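Woltance Student Robotics - Forums
Simulation track > Kitchen task, general discussion

Thread: Arm stops short on the fork pick

plokiner_kev
We're a team of three doing the sim track and we're stuck on the fork. The kettle task was fine after a week of tuning. With the fork, the planner gets partway and then gives up with a joint limit error. We've run it 1,000 times with randomised start poses and 958 of those failed. Same scene file everyone got in January. Has anyone moved the base, and is that allowed?

rgodoy
You can't move the base. It's in section 6 of the rules. What does your approach pose look like? If you're asking for the gripper square to the handle with no tolerance on yaw, that would do it.

plokiner_kev
Straight down, fingers across the handle. Start layout is below.
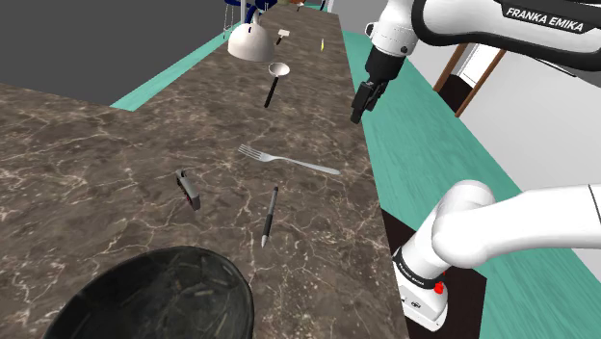
Filed under: Scene layouts / Franka arm / Utensils

tansy_b
With the fork lying diagonally like that you're asking for a fair bit of wrist rotation. Try flipping the grasp 180 degrees. The gripper has two fingers, so it's the same grasp either way, but the last joint ends up somewhere completely different. Our planner never tried the flipped one until we added it to the candidate list ourselves.

findwood_shed
Agree with the flip, but I'd also look at where you're grabbing. The handle runs out toward the right edge of the counter, so go for that end. Our team went for the middle of the fork for ages, for no good reason.

rgodoy
I don't agree with grabbing the end. It'll lift, but the tine end droops and then you lose marks on placement. Check the scoring sheet, orientation at release counts.

findwood_shed
It droops if your friction is at the default. We raised ours and it holds.

rgodoy
Changing friction on a scored object is against the rules as well. Zulema Toledo answered this in the Q and A thread. You can change the finger pads, not the utensils.

findwood_shed
We changed the pads. I should have said that. I still think the end is the better grab for a team that can't reach the middle.

pereyra88
Side question, is the pen a scored object? It's down near the utility knife and our detector keeps labelling it as a knife too. Black, long, silver tip, so I can see why.

tansy_b
Not scored, it's clutter. You do lose points if you knock it off the counter though. Same for the utility knife.

plokiner_kev
Update. Added the flipped grasp and kept the grab point in the middle. The joint limit errors have mostly gone. Now it clips the ladle on the way across in some runs, so I've got a new problem - will start another thread if I can't sort it.

rgodoy
Raise your transit height before you start another thread.

Last post June 5, 2026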